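Where Do the Mugs Go? A Small Project on Drying Glass

Final report, submitted Thursday, September 1, 2022

I picked this topic because of my own kitchen. I share a counter with a lot of other people's dishes, and every time I reach for a glass mug it has that cloudy ring around the rim from sitting face down on a towel. So when we had to choose an everyday household job and look at it closely, I went straight for mugs – how you hold them, how you put them down, and what they should be sitting on while they dry.

I stuck to clear glass the whole way through. Glass shows you everything! Water spots, lint, fingerprints, all of it. The mug I liked best has straight sides and a looped handle, and you can see whatever is underneath it, so I used a printed cloth with a landscape on it, dark trees at the top and blues and purples below. Smudges are much easier to spot against a pattern than against a plain white towel (I tried white first and gave up).

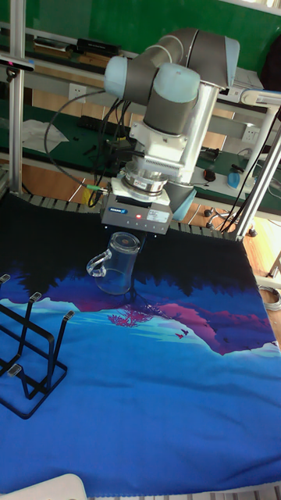 Household Design Club, Grotholm Campus

The first part of the project was a short survey. I handed out 500 paper slips in April and asked one thing: where does your mug go after you wash it? The most common answer was a towel on the counter, then a plastic dish rack, and mug trees came in a sad last place. A few people drew me little diagrams, which I loved and had no idea how to score.

The second part was trying things out. A towel is soft and quiet, but a mug that stands upside down on it traps damp air, and the rim picks up fuzz. A rack with arms lets the air in from below. The one I ended up with is thin black metal wire, with three curved arms on each side and a small clear tip on the end of every arm. I really like those tips – bare wire against glass makes a noise I can feel in my teeth.

What surprised me was how much the angle matters. If you come at an arm with the mug straight upright, you have to flip it at the last second, and that's when I bumped things. Tipping it over on its side first, with the mouth already leaning down toward the rack, felt a lot calmer. I kept the handle up and out of the way so I had something to hold. 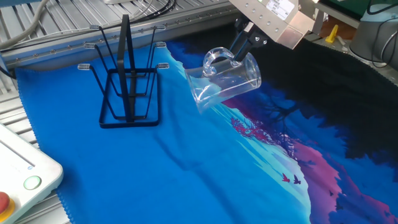
Glass mug tipped on its side near the empty rack.

If I did this again I'd change 2 things. I'd iron the cloth, as the folds make the base of a rack rock a bit, and I'd try heavier mugs, maybe the stoneware kind from Bandara that my whole floor seems to own. I'd also like to know if a full rack gets tippy when only one side is loaded. My guess is yes, but I ran out of time before I could load it up properly.

My notes and the survey slips are in the blue folder in the club room.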